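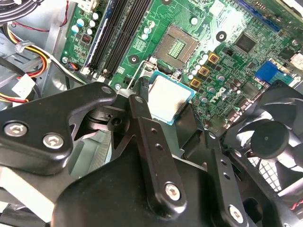
Prozessor einsetzen: Erst der Hebel, dann der Chip

Kaum etwas macht am Basteltisch so viel Freude wie ein alter Desktop-Rechner, der noch einmal eine zweite Runde drehen darf! Beim Prozessor lohnt sich Geduld. Den Haltehebel ganz nach oben schwenken, den Chip nur an den Kanten anfassen und die Markierung an der Ecke mit der am Sockel vergleichen. Dann senkrecht absenken — ohne Druck, er muss von selbst hineingleiten. Klemmt etwas, wieder anheben und neu ansetzen.

Die Kontakte im Sockel bitte nie berühren, auch nicht mit dem Pinsel. Staub puste ich mit einem kleinen Blasebalg weg, immer schräg von der Seite. Mein Freund Kourosh Shokri legt das Gehäuse dafür flach hin und stellt eine Lampe daneben, und seit ich das auch so mache, sehe ich viel besser, was ich tue.
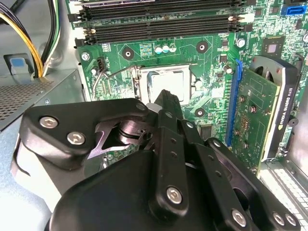 Wärmeleitpaste kommt erst drauf, wenn der Hebel wieder eingerastet ist. Ein erbsengroßer Klecks in der Mitte genügt völlig, den Rest erledigt der Kühler beim Festschrauben (über Kreuz, jede Schraube immer nur ein Stück). Alte Paste vorher mit Isopropanol und einem fusselfreien Tuch abnehmen und 10 Minuten trocknen lassen.

Lüfterkabel nicht vergessen

Passiert mir im Eifer immer wieder!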